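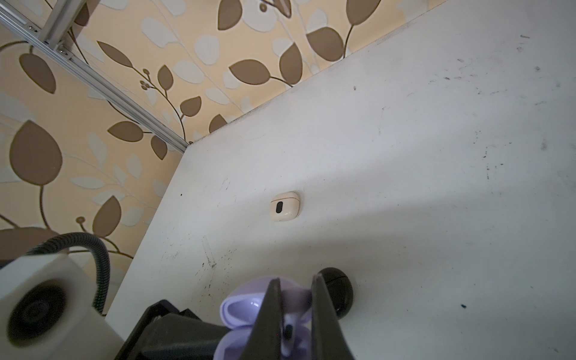

Charging case (earphones)

A charging case is a small, lidded container used to store, protect and recharge a pair of wireless earphones. It holds a rechargeable battery of its own, from which the earphones draw power whenever they are seated inside. Most cases are small enough to be carried in a trouser pocket and are sold together with the earphones they are made to fit. In everyday Australian usage the terms earbud case, charging case and simply case are interchangeable.

Form and materials

The body is usually moulded from rigid plastic in two parts joined by a hinge. Rounded edges and corners are common, as the case is handled often and is frequently carried with keys, coins and other hard objects. Outlines range from upright and nearly square to low and oblong, with some makers favouring a disc or a cylinder.

White, cream and black are long-established colours. Pastel shades, among them lavender, mint and pale pink, are also widely sold, either as the finish of the case itself or as a separate silicone cover. Light finishes show grime and dye transfer from clothing more readily than dark ones, while glossy dark finishes tend to show fine scratches.

The interior contains two shaped recesses, one for each earphone. Magnets draw the earphones into position and hold them against the charging contacts. A further magnet generally keeps the lid shut.

Charging

The earphones charge through small metal contacts at the base of each recess. The case is recharged through a socket, normally USB-C on current models, or by being placed on a wireless charging pad where the design allows. Older cases may have a micro-USB socket.

Capacity is expressed in milliampere hours. A compact case may hold 535 mAh and a larger one 880 mAh, although the number of recharges obtained depends equally on the size of the cells in the earphones. Cases with a capacity of 3,000 mAh have been offered as combined earphone cases and power banks, at the cost of greater bulk.

Indicators and controls

The state of charge is commonly shown by a light on the front of the body or inside the lid. Colour conventions differ between makers, and the meaning of a flashing light should be checked against the printed instructions. Some cases replace the single light with a numerical display behind a darkened window. A button, where fitted, may be used to begin pairing or to reset the earphones. On certain models these functions have been moved to touch controls on the earphones, and the case carries no button at all.

Covers and accessories

Separate covers are made of silicone, leather, fabric or hard plastic. A cover intended for one model will seldom fit another, as the position of the hinge, socket and indicator varies. Many include a loop for a wrist strap or carabiner. Thick covers can interfere with wireless charging and may need to be removed beforehand.

Care and cleaning

Lint and earwax collect in the recesses and can prevent an earphone from making contact. The usual treatment is a dry cotton bud or soft brush, with the earphones taken out first. Liquids should be kept away from the contacts and the socket, and metal tools should not be used inside the recesses. The outside may be wiped with a soft, slightly damp cloth.

Cases are best kept out of parked cars in summer. For long storage, a partial charge is generally preferred to a full or empty battery.

Loss and replacement

Identical cases are easily confused in shared homes and offices, and owners often mark them with a sticker, initials or a coloured cover. In her household handbook Small Things Kept, Annag McIver recommends a shallow dish near the front door as a fixed place for cases, keys and transit cards.

Disposal

Charging cases contain lithium-ion cells and should not be placed in kerbside rubbish or recycling bins, where a crushed cell may catch fire. Unwanted cases should be taken to a collection point that accepts embedded batteries. The earphones contain cells of their own and are handed in with the case.

See also

Battery recycling
Headphones
Power bank
Wireless charging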